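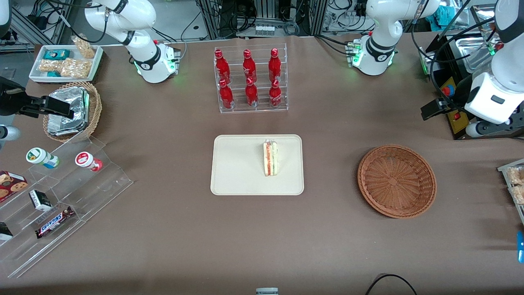 Packed Lunch Table: Your Questions

Everything people ask us about the help-yourself lunch table at Inton, in more or less the order they ask it. If your question isn't here, catch Marianna Adamczyk before the first sitting and she'll happily talk sandwiches with you for as long as you like!

What is the lunch table?

It's a table where you put your own lunch together on a tray - one sandwich, one drink, one snack, and fruit if there is any that day. It's open from 11.45 until everything has gone. We started it in April and it has been a joy to run, mostly because people get so attached to their favourite combinations.

How do I put a tray together?

Start with the sandwich. Put it in the middle of the tray so it has a bit of room, then choose a drink from the rack and a snack from the white tray. Stand the drink near the edge closest to you (it's much less likely to topple there when you walk). If you're eating outside, take a basket instead of a tray and lay a napkin in the bottom first.

Why do you stand the sandwich wedges up?

Because you can see what's in them! A wedge on its edge shows you the whole filling - the bread, the pink layer, the strip of lettuce - and you know straight away whether it's the one you're after. They also keep their shape better than when they're laid flat in a heap. Cut corner to corner, with the longest side down, they stand up beautifully. Bread that's too fresh will sag, so we use yesterday's loaf for wedges and keep the new one for toast.

What's in the foil?

Those are the wrapped lunches, made up first thing for anyone who has ordered ahead. The fillings change daily and the list is pinned beside the door. They live in a round basket of their own, stacked up, and we ask that you take from the top. Please don't squeeze them to guess what's inside. We know it's tempting.

Can I order a foil one with a different filling?

Yes, please do! Write it on the sheet by four o'clock the day before. Odd requests are very welcome - the Kırmızıgül, which is roasted red pepper with a lot of mint, began as somebody's scribble on that sheet and now it's the one that goes first.

Which drinks are there?

Whatever is on the rack. We love the clear stepped rack because the back row sits higher than the front, so you can see every bottle without shuffling them about. Take from the front row first. When there's a gap, slide one forward from the back and let Marianna know, and she'll fill up behind. The bottles are glass, so bring them back when you've finished and leave them in the crate under the hatch.

Is there anything without bubbles?

There's a water jug at the hatch all day, and tea from two o'clock.

What about crisps and snacks?

The white tray holds bags of puffed snacks plus a few smaller things tucked in at the sides. Tall bags go upright at the back and flat ones lie side by side at the front. It sounds fussy, but it does stop the little packets vanishing underneath. One snack each until half past twelve, then it's open season.

Can I bring snacks to share?

We'd love that. Sealed packets only, with the ingredients on them. If you've baked something, talk to us first and we'll find it a plate and a label.

What's the empty basket for?

Anything you like! Round wicker baskets are the most useful thing we own. An empty one might hold bread rolls, apples or somebody's picnic by the end of the morning. The weave in the middle makes a pretty little square, which is a good reason not to fill it too full.

How do you clean wicker?

A dry brush for crumbs, then a wipe with a barely damp cloth, then leave it somewhere airy. Don't soak it, and don't put it in the dishwasher (we lost a lovely one that way). Trays are easier - warm soapy water and a tea towel.

Do you cater for allergies?

Tell us when you order and we'll wrap yours separately and write your name on the foil. We make everything in one small kitchen, so we can't promise there are no traces of nuts, sesame or milk.

Can I borrow the set-up for a party?

Yes. You can have the rack, the trays and two baskets for a weekend, as long as they're back by Sunday evening. The Londus walking group took them out for their picnic and sent everything home cleaner than it left! For more than 50 people, you'll need extra trays, so ask early.

Where do I put my tray afterwards?

On the trolley by the hatch, crumbs tipped into the bin first. Foil goes in the blue tub if it's clean. Scrunch it into a ball and add it to the big one - we're rather proud of the big one.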